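Restwood: hand-guided pick and place demos

Hi! I'm Stellan Skjelbred and I put this set together at home.

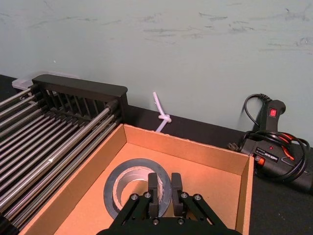 So, what you get is 600 demonstrations of small household and workshop jobs, all driven by me with a leader arm (the little one you hold and wave around while the big one copies you). I started out pushing the arm by hand in gravity comp, but my own fingers kept showing up in the wrist view, so I threw those out and went remote. Much nicer!

Each episode is one folder: the wrist video, joint angles, gripper opening and a one-line task note I typed afterward. Video is 25 fps, joints are logged on the same clock. Episodes run up to 40 seconds. The long ones are mostly me being slow on the approach, and I left the pauses in.

A few things to know before you train on it:

The gripper value is commanded, not measured. When the fingers are stopped by something solid, the number keeps closing.

I'm right-handed and I think it shows, the wrist tends to roll the same way every time.

Missed grasps are kept and have "miss" in the note. Filter them if you want clean ones only.

Objects get moved between episodes, the arm base doesn't.

The loader script is called tenard.py and wants Python 3.8. First version went up in April 2021. If a folder won't open, open an issue with the episode number and I'll re-export it.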